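Open day at Brukel, May

Left the house at 7.10, parked by 8.45. Registration was in the canteen. Badge, lanyard, a sheet with the running order, which was out of date by the first coffee. Stela Cozma met our group at half past nine and took us through the ground floor.

First stop was the palletising cell from Sositz. One arm, a vacuum head, cartons coming in on a roller line. Quoted rate is 500 cartons an hour. During our visit it was set slower so that people could follow it. The guarding is a light curtain on two sides and mesh on the others. I asked about recovery after a dropped carton. The operator has to clear the belt by hand and then reset at the panel, and the program picks up from the last good layer. Acceptable. Ours loses the whole pallet count.

Second stop, the Poojary stand, was mostly slides. They sell force sensing as an add-on for older arms. The drift figures were given at a single temperature. I noted this and asked for the rest. They will send a data sheet.

The part I had come for was upstairs. Brukel are collecting handling data without an arm in the room at all. A person holds a gripper in the hand, the camera rides on the gripper, and the recording is used later to train the arm. Square markers on the fingers give the opening width from the picture alone, so there is no encoder and no cable for it. The pads are orange, ribbed and soft.
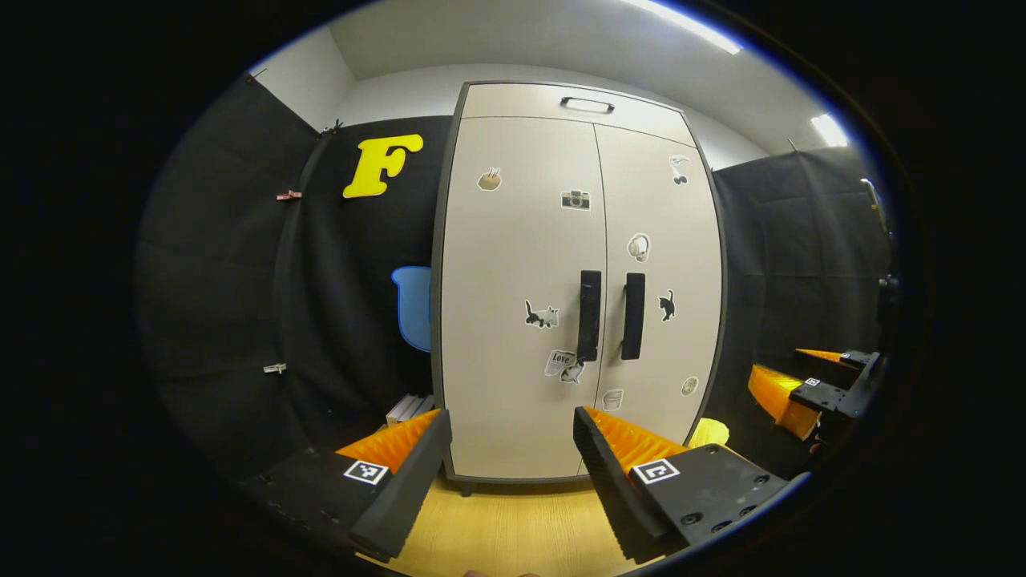

Cozma gave the totals as 1,694 recordings since the start of the year, of which 814 passed checking. The main reason for rejection is lost tracking. If the lens is too close to a plain surface for more than a moment, the position estimate slips and the rest of the recording is no use. Plain doors are bad for this. Stickers on the doors help, and she said the choice of stickers was left to whoever had some at home. Black cloth is less useful to the tracking but keeps people walking past out of view.

Doors are harder than I had assumed. With a bar handle the fingers have to close on it and then let the wrist turn as the door swings, or the pads drag. Cozma's advice was to pull slowly for the first few centimetres and move the feet early. I had a go on a practice handle on the bench. Grip force is whatever your own hand gives it, and the trigger is stiffer than it needs to be. My forearm noticed after ten minutes.

Questions I put, with answers as written down at the time:

Pad life: changed after 374 recordings on the last set, when the ribs had worn smooth at the tips.
Lens: wide, fixed focus.
Calibration: once per session, and again if the tool is dropped.
Left-handed use: not tested.

Lunch was sandwiches. Talked to a man from Keltix about conveyor bearings, not relevant to the trip but he had the same trouble with grease that we had in the winter. He has gone over to sealed units. Part number is on the back of my running order.

Afternoon talk on safety standards ran long and I left before the end. Home by six. To do: write to Cozma about trigger springs, chase the Poojary data sheet, put in the parking claim.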